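# Wirnberg au fil de l'eau

À Wirnberg, on visite peu à pied. La ville s'étire le long du canal de Yorath, et la navette fluviale reste le moyen le plus simple d'aller d'un quartier à l'autre. Elle part de Kunport à 9 h et dessert six pontons jusqu'au soir. Le billet journalier coûte 700 couronnes, 600 hors saison.

Costel Marinescu pilote l'un des bateaux depuis huit ans. Il conseille de descendre à Cuvton, l'ancien quartier des teinturiers, et de remonter la rue du Bac jusqu'aux halles. On y mange une soupe de poisson correcte — demandez le pain noir, il n'est pas servi d'office.

Pour dormir, la pension de Solomiia Hrynyshyn compte 40 lits répartis dans deux maisons du quai. Les chambres sur cour sont plus calmes, celles du canal plus claires. En décembre, le ponton des halles est fermé et il faut marcher depuis le précédent. 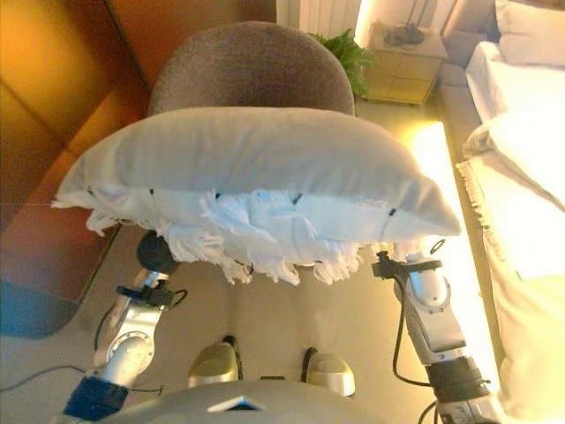
*Temps de lecture : 1 min*

Le bus 59 relie la gare à Kunport. Dernier départ à 22 h.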